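Open day at the Pistden works

Posted Sep 1, 2019

Pistden opened its workshop to visitors this weekend, the first time since March, and I went along on the morning session. Entry was free but you had to book, and they had let in 75 people per slot. The building is a short walk from the bus stop on the Medov road. There is parking for those who come early.

The tour goes through 3 rooms. The first is the store, where the poles and joints for the Shezi shelter are kept on racks by length. A full Shezi kit has 475 parts, most of them small, and the staff pack each one by hand against a printed list. We were allowed to try packing a bag of fittings. It is slower work than you would think.
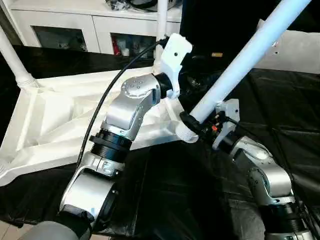
The assembly room was the busiest part of the visit and the warmest, so take a jumper off before you go in. Questions were welcome, and the answers were clear. I asked about spare poles and was told they can be bought singly, which the old leaflet does not say.

The last room is for the Dana, a smaller model meant for gardens and school fields. It goes on sale next spring at 300 pounds – more than I had hoped, but the price includes the cover and the ground pegs. The sample on show had been put up on grass matting and children were going in and out of it.

Tea was served in the yard afterwards. The toilets are up a flight of stairs and there is no lift. The next open day has not been fixed yet, and bookings will go through the Pistden office again.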